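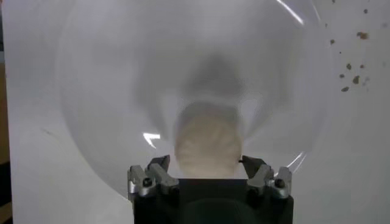
I've had the Bekmont monitor arm on my desk since February, and I'm really rather fond of it (my neck certainly is!). Fitting took three goes, mostly my own fault for putting the clamp on upside down, but after that the screen glided up and down with one finger. It turns upright too, lovely for long documents. The cable clips are a bit mean and one has already snapped, so I've used a twist of string. I'd still buy another.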